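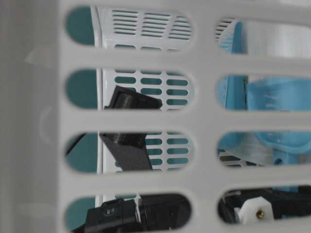 연회색 칸살 사이로 보이는 흰색 타공 바구니. 뒤쪽에 짙은 청록색도 살짝!

블로그 내 검색 검색어를 입력하세요

구멍 뚫린 플라스틱 바구니로 집 정리한 이야기 (길어요)

저 요즘 바구니에 푹 빠져 있어요. 라탄도 아니고 펠트도 아니고 그냥 구멍 숭숭 뚫린 플라스틱 바구니요. 예쁜 거 좋아하는 분들은 벌써 뒤로 가기 누르셨을지도 모르겠는데 조금만 참고 읽어 주세요. 저도 작년까지는 플라스틱 바구니라고 하면 목욕탕 갈 때 들고 가는 것만 떠올리던 사람이었거든요.

시작은 작년 11월이었어요. 김장 끝나고 나서 다용도실 문을 열었는데 발 디딜 데가 없는 거예요. 큰 대야, 빈 김치통, 고무장갑, 반쯤 남은 굵은소금 포대까지 바닥에 다 나와 있고, 선반 위에는 종이 쇼핑백이 줄줄이 서 있었어요. 쇼핑백 안에 뭐가 들었는지는 저도 몰랐고요. 하나씩 꺼내 보니까 건전지, 끈, 작년에 쓰고 남은 모기향, 빨래집게, 또 건전지... 건전지를 몇 번이나 새로 샀는지 생각하니까 좀 아찔했어요.

그래서 그날 밤에 바로 줄자를 꺼냈습니다. 우리 집 다용도실 선반은 폭이 90cm가 넘어요. 이게 참 애매한 폭이라 큰 상자를 넣으면 옆이 남고, 작은 상자를 넣으면 자꾸 뒤로 밀려 들어가서 안 보이고 그래요. 깊이도 꽤 깊어서 안쪽은 거의 창고 속의 창고였죠. 앞에 있는 걸 다 빼야 뒤에 있는 걸 꺼낼 수 있는 구조, 다들 집에 하나씩은 있지 않나요?

처음에는 뚜껑 있는 불투명 상자로 맞출 생각이었어요. Zostia에서 나온 회색 상자를 오래전부터 눈여겨보고 있었거든요. 뚜껑이 딱 소리 나게 닫히고, 쌓으면 줄도 잘 맞고, 매장에서 볼 때는 정말 완벽해 보였어요. 그래서 시험 삼아 하나만 사서 써 봤는데요. 며칠 쓰니까 알겠더라고요. 저는 뚜껑을 안 닫는 사람이에요. 열고, 꺼내고, 뚜껑은 옆에 세워 두고, 다음에 또 거기서 꺼내고, 그러다가 뚜껑 위에 다른 물건을 올려놓고. 결국 뚜껑만 따로 굴러다니는 상자가 되어 버렸습니다. 상자는 지금 크리스마스 장식을 담고 장롱 위에 올라가 있어요. 일 년에 한 번 여는 물건한테는 정말 잘 맞아요!

그다음에 만난 게 구멍 뚫린 바구니예요. 동네 생활용품점 Brula에 수세미 사러 갔다가 구석에 쌓여 있는 걸 보고 한참을 서 있었네요. 위는 훤히 열려 있고, 옆은 구멍이 나 있어서 안에 든 게 살짝살짝 비치고, 들어 보니까 엄청 가볍고! 집에 가서 치수 다시 보고 오자 하고 돌아섰다가 결국 다음 날 아침에 문 열자마자 갔어요. 한 번에 14개를 샀습니다. 네, 14개요. 계산대에서 가게 하시냐고 물어보시더라고요. 포개서 들고 오는데 높이가 제 턱까지 와서 앞이 잘 안 보였지만 기분은 최고였어요.

왜 이렇게까지 좋아하냐고 물으신다면 저는 일단 씻기 쉬운 걸 제일 먼저 말하고 싶어요. 천으로 된 수납함은 먼지가 앉으면 털어도 털어도 개운하지 않은데 이건 욕실에 가져가서 샤워기로 쫙 뿌리면 끝이에요. 구멍 사이에 낀 먼지는 못 쓰는 칫솔로 쓱쓱. 저는 세제도 주방세제 한 방울이면 충분했어요. 그리고 엎어서 말릴 때 물이 안 고여요. 별거 아닌 것 같죠? 밑이 막힌 통을 씻어 본 분들은 제 마음 아실 거예요. 바닥에 물 고인 채로 선반에 올렸다가 물자국 남은 경험, 저는 여러 번 있어요.

그리고 안이 다 보이지도, 다 가려지지도 않는 그 정도가 참 좋더라고요. 투명한 통은 안이 너무 잘 보여서 정리를 해 놔도 어수선하고, 불투명한 통은 뭐가 들었는지 몰라서 자꾸 열어 보게 되잖아요. 구멍 뚫린 건 색이랑 덩어리만 슬쩍 보이니까 "아 저기 파란 게 세탁망이지" 하고 바로 손이 가요. 흰색 옆에 연회색을 같이 놓고 보는 재미도 있고요. 구멍 모양도 다 달라요. 길쭉하고 양 끝이 동글동글한 것, 알약처럼 자잘한 것, 가는 빗살처럼 촘촘한 것. 저는 이런 거 들여다보고 있으면 시간 가는 줄 모르겠어요. 누가 이걸 그리고 앉아 있었을까, 여기는 왜 가늘게 하고 저기는 왜 넓게 했을까 하면서요.

그럼 자리별로 어떻게 쓰고 있는지 적어 볼게요!

다용도실 선반부터요. 눈높이 칸에는 바구니를 6개 나란히 넣었어요. 옆으로 조금 틈이 남는데 그 틈에는 다리미판 커버 접은 걸 세워서 꽂아 두었고요. 왼쪽부터 세탁망, 빨래집게, 여분 행주, 고무장갑, 건전지와 전구, 그리고 맨 오른쪽은 비워 뒀어요. 이 빈 바구니가 정말 요긴해요. 어디에 둬야 할지 모르겠는 물건을 일단 여기 던져 놓고 꽉 차면 그때 한꺼번에 제자리를 찾아 줍니다. 예전에는 그런 물건이 전부 식탁 위에 있었거든요. 식탁이 식탁으로 돌아왔어요.

선반 아래 칸은 무거운 것들 자리예요. 리필 세제랑 섬유유연제, 굵은소금 같은 거요. 여기는 바구니를 쓰되 욕심내서 꽉 채우지 않으려고 해요. 한번은 리필 세제를 잔뜩 담아서 손잡이 한쪽만 잡고 확 당겼다가 바구니가 휘청하는 바람에 발등 찍을 뻔했어요. 두 손으로, 아래쪽을 받쳐서 꺼내기! 저한테 하는 말입니다.

싱크대 아래는 제일 고민이 많았던 곳이에요. 배수관이 가운데로 떡하니 내려와서 뭘 넣어도 걸리거든요. 여기는 폭이 좁은 바구니를 관 양옆으로 세로로 넣었어요. 한쪽은 수세미랑 베이킹소다, 다른 쪽은 비닐봉지와 지퍼백. 밑에는 Flevell 논슬립 매트를 잘라서 깔았는데 바구니를 당길 때 바닥이 안 긁혀서 만족스러워요. 다만 매트 때문에 살짝 뻑뻑해져서 처음에는 바구니가 안 나오고 매트가 같이 딸려 나오더라고요. 네 귀퉁이를 양면테이프로 고정하고 나서는 괜찮아졌어요. 까실까실한 매트 말고 매끈한 쪽을 위로 가게 까는 것도 방법이에요.

냉장고 안에도 넣었습니다. 채소칸에 넣을까 하다가 위 칸에 넣었는데, 요거트랑 치즈랑 아침에 먹는 것만 모아 두고 통째로 꺼내서 식탁에 올려요. 잼, 버터까지 한 번에 나오니까 냉장고 문을 몇 번씩 열었다 닫았다 안 해도 되고, 다 먹고 나면 통째로 다시 넣으면 되고요. 아침이 정말 편해졌어요! 감자랑 양파는 냉장고 밖, 베란다 그늘진 쪽에 따로따로 담아 두었어요. 바람이 통하라고 구멍이 큼직한 걸로 골랐고, 바닥에는 신문지 한 장. 양파 껍질이 구멍으로 솔솔 빠지니까 신문지는 바구니 안에도 한 장, 밖에도 한 장 까는 게 좋아요. 안 깔았다가 베란다가 온통 양파 껍질이 된 적이 있어서 드리는 말씀이에요.

옷장은 조금 실패담이에요. 양말이랑 속옷을 바구니에 나눠 담으면 서랍이 깔끔해지겠다 싶어서 해 봤는데 얇은 스타킹이 구멍 가장자리에 걸려서 올이 나갔어요. 아끼던 거였는데... 그 뒤로 얇은 것들은 Hsueh 천 칸막이로 옮겼고, 바구니에는 두꺼운 겨울 양말이랑 모자, 장갑만 담아요. 바구니를 사시면 손으로 구멍 안쪽을 한번 쓱 문질러 보세요. 까끌한 데가 있으면 고운 사포로 살살 갈아 주면 돼요. 저는 네일 파일로 했어요, 손톱용이요. 그것도 잘 되더라고요.

이름표는 여러 가지를 해 봤어요. 처음에는 스티커를 붙였는데 구멍 때문에 붙는 면적이 좁아서 금방 모서리가 들떴어요. 그다음에는 마스킹테이프, 이건 떼기는 좋은데 욕실 쪽에서는 오래 못 가고요. 지금은 두꺼운 종이를 명함보다 작게 잘라서 펀치로 구멍을 뚫고 얇은 끈으로 바구니 구멍에 묶어요. 바구니에 이미 구멍이 있으니까 너무 쉽죠! 글씨는 대충 써야 마음이 편해요. 예쁘게 쓰려고 앉았다가 하루가 다 가더라고요. 내용물이 바뀌면 종이를 뒤집어서 뒷면에 다시 쓰면 되고요.

지금까지 쓰면서 아쉬운 점도 적어 둘게요. 우선 자잘한 물건은 빠져요. 압정, 클립, 고무줄 같은 건 구멍으로 나옵니다. 이런 건 작은 유리병에 먼저 담고 그 병을 바구니에 넣어요. 그리고 흰색은 햇빛 잘 드는 자리에 오래 두면 색이 변한다고 해서 베란다에는 회색을 내놓았어요. 우리 집 흰색은 아직 멀쩡한데 여름을 한번 나 봐야 알 것 같아요. 또 하나, 같은 제품인 줄 알고 나중에 추가로 샀는데 미묘하게 높이가 달라서 줄이 안 맞는 일이 생겨요. 저처럼 줄 안 맞는 거 신경 쓰이는 분들은 처음에 여유 있게 사시는 쪽이 나아요. (그래서 14개를 샀다고 하면 변명 같나요?)

치수 재는 법도 물어보시는 분들이 있어서요. 선반 안쪽 폭을 재고, 바구니는 꼭 윗부분 테두리까지 넣어서 재야 해요. 바구니는 대부분 아래가 좁고 위가 넓거든요. 바닥 폭만 재서 사 오면 마지막 하나가 안 들어갑니다. 저 그래서 Brula에 교환하러 한 번 더 갔어요. 높이는 선반 위 칸까지 손이 들어갈 공간을 남겨 두셔야 하고요. 저는 주먹 하나가 편하게 들어가는 정도로 잡았어요. 경첩이 안쪽으로 튀어나온 문도 조심하세요. 문이 달린 장이면 경첩에 걸려서 바구니가 비스듬하게 나오는 경우가 있어요.

다용도실 정리를 시작하고 6개월쯤 지났는데 아직까지 흐트러지지 않았다는 게 제일 신기해요. 저는 정리를 하면 늘 그 주에만 깨끗한 사람이었거든요. 가족들도 이제는 건전지 어디 있냐고 안 물어봐요. 그냥 가서 꺼내 와요! 가끔 빨래집게 바구니에서 드라이버가 나오기는 하는데 그 정도는 귀엽게 봐 주고 있습니다.

5월 1일에는 하루 종일 집에 있을 예정이라 신발장을 뒤집어 볼까 해요. 우산꽂이 옆에 쌓여 있는 장바구니들, 구둣솔, 운동화 끈, 강아지 산책 줄까지 전부 꺼내서요. 신발장 폭은 어제 재 놓았고, 남은 바구니로 될지 모자랄지 지금 계산기 두드리는 중이에요. 모자라면 또 Brula에 가야죠, 뭐. 벌써 신나요!

혹시 신발장에 바구니 쓰시는 분 계시면 흙먼지는 어떻게 하시는지 댓글로 좀 알려 주세요. 구멍으로 모래가 아래 칸까지 떨어질 것 같은데 종이를 깔아야 할지, 아니면 신발장만큼은 밑이 막힌 걸로 사야 할지 고민이에요.

댓글 6 공유하기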